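Progress report to Khasawneh, 1/12/25

The wrapper-sorting pilot at Nolham is in its second quarter. Since October the staff have handled 392 training sessions between them, and two of the 12 have asked to go back to the old line, where at least the boredom was familiar.

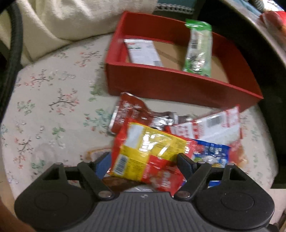 Nolham Site — Packaging Returns Team

Crumpled foil remains the gripper's least favorite subject. Jarmo Suominen now spends his mornings teaching it to pick up snack packets, a skill missing from his job description. We have regraded the post — pay included. Dale Carrier wants shorter shifts on the hand-held units, and we agree.

Recent reports
Zitby: night shift rota
Satine: conveyor refit

This site uses cookies. Accept / Manage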